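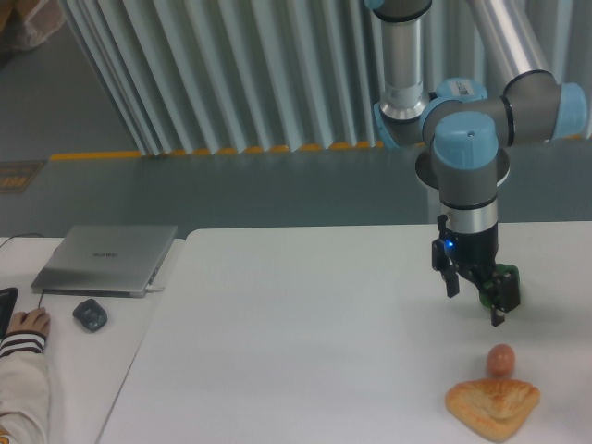
Curmont Table Foods: data card

Curmont is a collection of short tabletop recordings in which everyday food items are picked up, moved and set down again on a plain white table. This card covers the items, the table, the folder layout and the known problems. It applies to the June release.

Contents

The release has 2000 recordings across 43 food items. Each recording shows one arrangement of items from start to finish. Most arrangements use two to five items. The groups are:

bread: slices, rolls, bun halves
eggs: brown and white
fruit and vegetables
packaged snacks
other

Brown eggs appear more often than white ones because we bought them in larger boxes. If you need an even split, use the list in balanced.txt.

The table

All recordings use a large white tabletop. There is no cloth, tray or marked grid. White items are hard to pick out against it, and annotators were told to zoom in before drawing an outline around a white egg. Golden-brown bread and brown eggs gave them little trouble.

The room is a working office. People sit at other desks during recording, and laptops, mice and similar things on those desks are not labeled. Only items on the main table get a label.

Arranging the items

Each arrangement starts from a card with item names and a spacing rule (near, medium or far). Positions are left to the person setting up. "Near" means the items may touch. Eggs are never placed under another item.

Bread was replaced when it dried out or started to crumble. Crumbs were wiped off between arrangements, though small ones do show up in places and are not labeled.

Folder layout

recordings/ one folder per recording
labels/ one text file per recording, same name
cards/ the arrangement cards
splits/ train, validation and test lists
balanced.txt
CHANGES

Labels

Each line in a label file gives the item name, a color word, the outline and a visibility value: full, partial or hidden. An item gets "partial" when anything stands in front of it, even if the shape is still easy to guess. Color words come from a fixed list of 12. Toasted and untoasted bread share the item name "bread" and differ only in the color word.

Known problems

In 20 recordings the item name on the card does not match the item on the table. The label files are correct, the cards are not. We kept the cards as they were.

"Bun" and "roll" were mixed up by early annotators. Treat them as one class unless you have checked them yourself.

Round green items are sometimes labeled by color only, as "green object", when too little was showing to name them — search for that string before you count classes.

Related sets

Latside uses the same label format with cups and plates. The two can be loaded together, but the color lists differ slightly, so run the merge script in the Latside folder first.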